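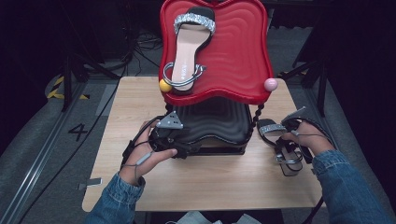 A Day at the Balaskas Payroll and Subcontractor Open Day

Balaskas is an accounting and payroll firm that works mostly with small building contractors. Twice a year it opens its office to clients, would-be clients and other people in the trade, and lets them see how subcontractor payments are handled. I went to the September one, on a Tuesday, with Emilian Ene, who does the books for a roofing company and had been asking me for months where he could see a proper system at work.

The office is on the upper floor of a long brick building in Hidbridge, ten minutes on foot from the station. Parking is on the street and was full by 9 a.m. There is a side entrance with a bell, and that's the one to use. The front door belongs to the business downstairs.

Getting in and getting started

Sign-in took a while. Everyone had to give a name, a company and whether they paid subcontractors, were subcontractors, or both. Most of the people ahead of me ticked both. A plasterer in the line said he takes work from two main contractors and passes some of it on to his cousin, and he had only found out last winter that passing it on made him a contractor too, with returns of his own to file.

Irina Moldovan runs the subcontractor desk and gave the opening talk. She kept it to the basics. A contractor checks the status of each subcontractor before the first payment, takes off the deduction at the rate that comes back, pays the rest, and reports the lot after the end of the tax month. She said the firm handles 134 contractors on this footing, from two-person kitchen fitters up to a groundworks company with its own yard.

Her main point was about the order of things. Clients send a payment list after the money has gone out, and then the check shows that one of the names should have been paid at the higher deduction rate. By then the subcontractor has the money and the contractor owes the difference. Balaskas now asks for the list before payment, by noon two working days ahead, and will phone if it doesn't come.

The subcontractor desk

After the talk we were split up and taken around. My group went first to the desk itself, a row of workstations along the back wall with a printer at each end. Fahad Rizvi took us through one payment from start to finish using a made-up bricklayer.

The invoice had labor, bricks, the hire of a mixer and a line that just said "sundries." Labor goes into the amount the deduction is worked on. The bricks come out of it, as long as the subcontractor paid for them and can show it. So does the mixer, if it was hired from someone else. If the bricklayer owns the mixer and simply charges for the use of it, that line stays in. Sundries stays in until somebody explains what it is.

Emilian asked what happens with fuel. Fahad said fuel for plant on the site can come out but fuel for the van that gets you to the site can't, and that he has this conversation every week. Somebody else asked about lodging on jobs away from home. That stays in, along with travel.

I thought this was the most useful part of the day. It was slow and a bit dry, but by the end we'd all done the sums by hand and got the same answer. Fahad handed out a sheet with the steps on it. Mine has coffee on it now but I still use it.

The software

The middle of the day was given over to Drarketti, the program the firm uses for its subcontractor records. Oskari Vuorinen did the demonstration. He doesn't work for Balaskas - he sets the program up for accounting firms and trains the staff.

It does what you would expect. You enter a subcontractor once, the check is run and stored with its reference, and each payment is kept against that record. At the end of the month it builds the return and a statement for every subcontractor who was paid. If a record has had no payment for a long time, the program flags it for a fresh check before you can pay again.

Two things looked good to me. One is that you can attach the supplier's receipt to the materials line, so whoever is looking at it a year later can see where the figure came from. The other is that it will not let you close the month with an unexplained line still open. Oskari tried to close one to show us and got a red message and a list of what was missing.

Two things looked less good. Statements go out by email only, and a fair number of older tradesmen want paper. Balaskas prints those separately, and Irina said it takes up most of a morning. Also the import from a spreadsheet is fussy. If the columns are in the wrong order it rejects the file without telling you which column is the trouble. Oskari said this was being worked on and gave no date.

There was a question about price. For a firm like Balaskas it is charged by the number of contractors, and a contractor buying it alone pays $600 a year for one user. Emilian wrote that down and underlined it. His company has been doing the whole thing on a spreadsheet that his predecessor built, and he doesn't fully trust it.

Lunch

Sandwiches, fruit and a very good lentil soup from the place across the road. There were 40 of us by then and not enough chairs, so people stood in the corridor and talked. I spoke with two electricians who had come for the session on gross payment status and weren't much interested in the rest.

The afternoon sessions

There were two running side by side and you had to choose. One was on gross payment status, meaning the arrangement where a subcontractor is paid in full with nothing taken off and settles the tax later. The other was on employment status, which is the question of whether the person on your site is self-employed at all. I went to the second and Emilian to the first, and we compared notes on the train.

Radu Munteanu led mine. He used to be a site manager and then retrained, and he talked about it from the site side. He started by asking how many people in the room had a subcontractor who had worked only for them for more than a year. Most hands went up. He then went through what would be looked at in such a case: who decides the hours, who supplies the tools, whether the person could send someone else, who pays for putting right bad work, and whether there is a written contract that matches what goes on.

He was firm on one thing. Taking the deduction from somebody's pay doesn't settle the matter. If the person is really an employee, then the contractor should have been running payroll for them from the start, and the deductions made in the meantime don't change that. A man behind me said his last accountant had told him the opposite. Radu asked him to stay behind afterward, and he did.

The example he worked through was a fencing company called Zamedau, a client who had agreed to have its case used. It had 5 fencers on its books as subcontractors. After going through the questions one at a time, three stayed as they were and two were moved to payroll. The two had been using the company's van and tools and being told when to start. Radu showed the letters that had been sent to them and the new contracts. The company's costs went up, and he didn't pretend otherwise.

From Emilian's notes on the other session: for gross status you need to pass a test on turnover, a test on how the business is run, and one on having kept up with your returns and payments. The last is the one people fail. Late returns count against you even when there was no tax to pay. He also wrote "check every year" and circled it, because the status is reviewed and can be withdrawn.

Questions at the end

The last half hour was open questions. A few I noted:

Do you need to file if you paid no subcontractors in the month? Tell the tax office in advance, or send a nil return. Irina's advice was to get into the habit of doing one or the other every month.

Can a private homeowner be a contractor? No, not for work on their own house.

What about a business that isn't in construction but spends heavily on building work? It can be caught, depending on how much it spends. She told anyone in that position to book a separate meeting.

How long should the records be kept? At least three years after the end of the tax year they belong to. Balaskas keeps them for six.

If you are thinking of going

Places are free but have to be booked by phone. Bring a real invoice with the names covered up, as Fahad will go through it with you if there's time. The room with the afternoon sessions gets warm. The talks finished at 4 p.m. and the staff stayed on for another hour for anyone who wanted a word in private.

Emilian has since asked for a trial of the program and is running it next to the spreadsheet for a few months. The first month's totals didn't match, and he is still looking for the reason.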